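Ticket 2594
Subject: Stockroom label printer drops jobs after idle
Site: Galtby, ground floor
Opened by: Miłosz Wasilewska
Priority: Normal
Status: Closed - fix applied
Last updated: 1/7/21

Problem as reported

Label printer in the Galtby stockroom stops taking jobs from the Hellow inventory client after a period without printing. Jobs show as sent in the client and never reach the printer. No error on the printer panel. Power cycling the printer clears it until the next idle period. First reported in June and logged then as a paper fault, which was wrong.

Environment

Printer on wired network, static address ending in 153
Print server: Skallitden, shared with the front office
Client: Hellow, current release, two workstations
Label stock: 1000 per roll, supplied by Mazandarani

Log

Entry 1. Confirmed the fault from both workstations. Printer answers ping while in the failed state. Web page on the printer also loads. Queue on Skallitden shows the job as "printing" with zero bytes sent.

Entry 2. Swapped the network cable and moved the printer to another switch port. No change. Put the original cable back.

Entry 3. Changed label stock to rule out the gap sensor. Recalibrated. Test label printed from the panel without trouble while the queue was still stuck, so media and print head are not involved.

Entry 4. Sent a raw test file straight to the printer from a laptop, bypassing Skallitden. Printed at once. Fault is between the server queue and the printer, or in the queue itself.

Entry 5. Checked port settings on the server. Status monitoring over SNMP was enabled with the default community name. The printer has SNMP turned off. The front office printer has it on, which explains why that queue never fails.

Entry 6. Turned off SNMP status on the stockroom port only. Restarted the spooler. Jobs printed. Left idle for 30 minutes, sent another job, printed. Left overnight, first job of the morning failed again. Ticket kept open.

Entry 7. Packet capture on the server. After the overnight idle the server tries to reuse an old connection and the printer does not answer on it. The printer drops idle connections without sending a close. Idle timeout on the printer was set to 0, listed in the manual as "device default" - it does not say what the default is.

Entry 8. Set the idle timeout on the printer to 30 seconds. Set the queue to close the connection at the end of each job. Saved and rebooted the printer so the settings are held in flash. Three nights in a row with no failed first job.

Entry 9. Relocation. Site asked whether the printer can move out of the stockroom to the white table with the rounded corners. Network drop on that side tested good. Floor there is level enough for the printer stand if the table is needed for packing. No settings change required for the move, address stays the same.

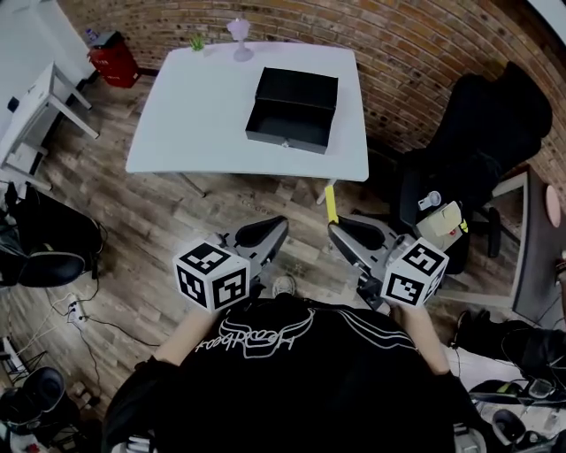

Fig. 1 - White table, proposed printer location.

Entry 10. Printer moved. Test labels sent from both workstations, all printed. Queue name left as it was so the saved templates in Hellow keep working.

Resolution

Two causes. SNMP status was enabled on the port for a printer that does not answer SNMP, and idle connections were dropped by the printer and then reused by the server. Both settings corrected as in entries 6 and 8.

Follow-up

Config backup taken from the printer and attached to the Skallitden asset record. If the printer is factory reset, reapply the idle timeout before printing. Reopen under this number if the fault returns.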